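Marites Lagman
15th November

I've been writing shared-bench rules for small robot arms since September. People keep asking for them, so I'm putting them in a thread. Most of this came out of arguments with my brother Jericho, who runs the arms at Claltcombe while I do the paperwork.

Rule one is the one people skip. Write down what "done" means before anyone starts the arm. "Put the item on the plate" sounds clear until two people score the same run and disagree. Does the cap count? Does touching the rim count? Pick an answer and put it on the sheet.

Ours now reads: the item is done when the plate carries its weight and both fingers are clear of it. Overhang is allowed. Jericho wanted no overhang at all. We went back and forth on it for most of an afternoon and I won.

Rule two, speed. When a person has a hand over the table, the arm is stopped. I don't mean slow, I mean stopped, and the person at the keyboard says "stopped" out loud. The Manalo checklist had a reduced-speed option for this. We took it out.

Rule three, reach. Walk the arm through its full reach once before the first run of the day, with nobody leaning on the table. If it can touch something you don't want touched, move the thing. Don't write a note promising to be careful.

Rule four, cables. Every cable gets checked at both ends of the arm's travel, folded in and stretched out. A loop that looks fine at rest can catch when the wrist turns. If you have to hold a cable out of the way by hand, the session doesn't start.

Somebody asked how long a session should be. We do 45 minutes and then a break, even if it's going well. The scoring gets sloppy after that. Mine does, anyway.

Rule five, who can stop it. Anyone in the room. You don't have to be trained, you don't have to be on the sheet, and you don't have to give a reason until afterward. Stopping a run costs us 2 minutes. I would take ten bad stops over one that somebody was too polite to call.

Rule six is layout, and it's where I get the most pushback. Each task has a start layout. The layout says which items are on the table, and which ones are there only as distractors. Distractors are part of the test -- if you clear them away you have run a different test, and it needs a different name on the log.

Berari does this well. Their log has one line for the task and a separate line for everything else on the table. We copied that.

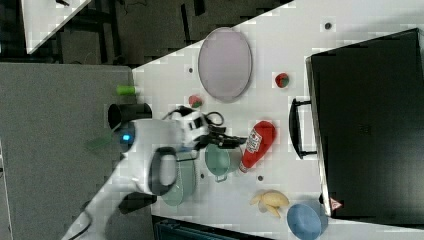
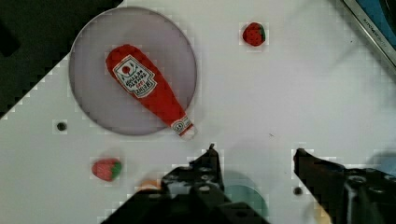
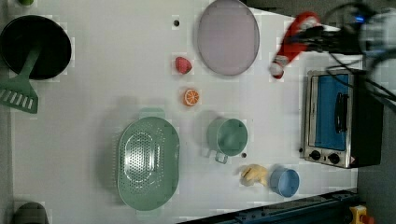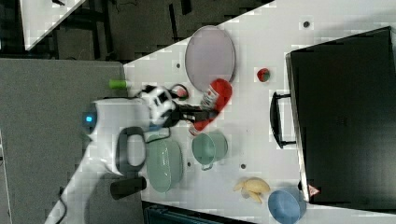
A layout line on the log should name things the way a stranger would name them. We lost 90 runs to a log that said "the green one" all the way down, and nobody could tell afterward which green one was meant. With two green pots close together by the ketchup bottle, as in the first picture, the line has to say which pot, and from which side of the table you're looking. The same goes for fruit. "Strawberry, left of plate" means nothing if one person stands at the arm and the other stands across from it, so mark one side of the table as the front and use only that.

Rule seven, scoring. The person who ran the arm doesn't score the run alone. Second scorer works from the sheet and doesn't hear the first score until theirs is written. When they differ, keep both numbers and fix the wording of the rule. Don't average.

Rule eight, failed runs stay in. If the arm drops the item, that's a result. If you bumped the table, that's a void, and you write "void" and the cause before you reset. After the reset is too late -- by then everybody remembers it a little kinder.

We tried the whole set at Stoneo with people who had never seen it. Ten of them read it cold. The stop rule and the cable rule went fine. The layout rule needed a rewrite, and what you read up there is the rewrite.

Full sheet is one page, both sides. Jericho says it should be one side. If you use it and something in it doesn't work on your bench, tell me which rule and what you changed it to.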